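Home | News | Visits | Events | Contact

Enelance opens its Botthorpe workshop

Enelance held its first open day at the Botthorpe workshop in March, and visitors were let in at 10 am. We spoke to the engineer running the Mabula bench, who has been with the firm for 21 months.

"People expect a car factory," she said. "We do small handling jobs. Pouring, sorting, passing things from one tray to the next."

The arm is run by software called Clideck, which learns from recorded attempts. The team has stored 1,987 of them so far. "The first 1,000 taught us mostly what we'd set up badly," she said.

We asked whether loose material was harder than solid parts. "Much harder. A block stays where you put it — grains don't."
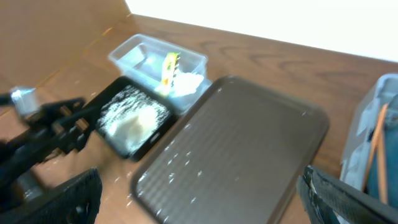
Cleaning up is the part of the job she talks about most. Each attempt is allowed 90 seconds, and the bench has to be put back in order before the next one. The white grains in the small black tray are heaped towards the middle, with more of them scattered on the big ribbed brown tray beside it and a few on the wood between the two. "I'd like to see fewer on the table by summer," she said. "After that we can talk about speed."

Share 21 | Comments 2

Went in the morning, well worth the trip. Parking was poor.

Will there be another one in the school holidays?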